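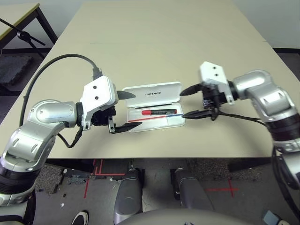

Ticket 342: file copy to USB drive stops partway
Site: Nevamness. Status: open.

Copy from the Otine share fails at 214 of 300 files with a write error. Same result on a second port. Share permissions checked, no change.
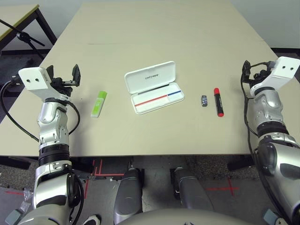 Posted by Gráinne Lenihan, Saturday, 6:40

Drive is formatted FAT32. File 215 is a single archive over the 4 GB limit. Reformat to exFAT and copy again. Back up the drive first.
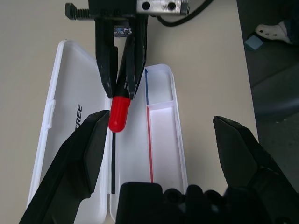 White case, open on the table.

Senan Phelan to retest on Flokby.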